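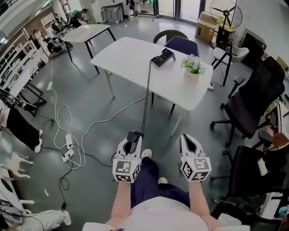

## Workshop tips: recording gripper demos that the software can use

These are for anyone using the hand-held grippers to record tasks for the Caltero planner. Most bad recordings come down to a few small habits.

**Before you start**

- Wipe the marker cubes with a dry microfibre cloth. A thumb smudge on a black square is enough to make the tracker lose its place.
- Keep both cubes facing up toward the head camera while you stand in your starting spot. Hold still until the pose readout settles, then begin.
- Open and close each gripper fully, twice. The software takes its zero from this, and if you skip it every grasp in the file will read as half shut.
- Check free disk space. A session of 31 takes won't fit on the old 8 GB cards.

**Cords and cables**

Coiled cords are hard for the planner. It treats a desk phone as a solid box and has no idea that the handset is tied to it. Lift the handset slowly, pause, then move sideways. The pause gives Gyamfi (the segmenting tool) a clean place to cut.

Keep power boards and loose leads out of your walking path. Tape down what you can't move. You'll be looking at your hands, so walk the route once beforehand.

**Light and shiny surfaces**

A glossy floor throws back ceiling light and the detector sometimes finds markers in it. Set the exposure by hand and leave it there. We use 800 for the ISO setting and only change it after dark. White jaws on a white tabletop are also a poor match for depth, so lay down a grey tea towel if the grasp is close to the surface.

**Naming files**

Task, then operator initials, then take number. No spaces. Zerusari sorts by name and will put take 104 ahead of take 31 unless you pad with zeros.

**If the replay drifts**

1. Play the take back at quarter speed and look for the first jump.
2. If both hands jump together, redo the head camera calibration.
3. If one hand jumps, check that its cube is seated squarely on the mount.
4. Trim the bad section. Don't smooth over it, as the planner will learn the smoothing.

Thaddäus Lehner keeps the calibration sheets and can print a new set of marker faces. Use matte paper.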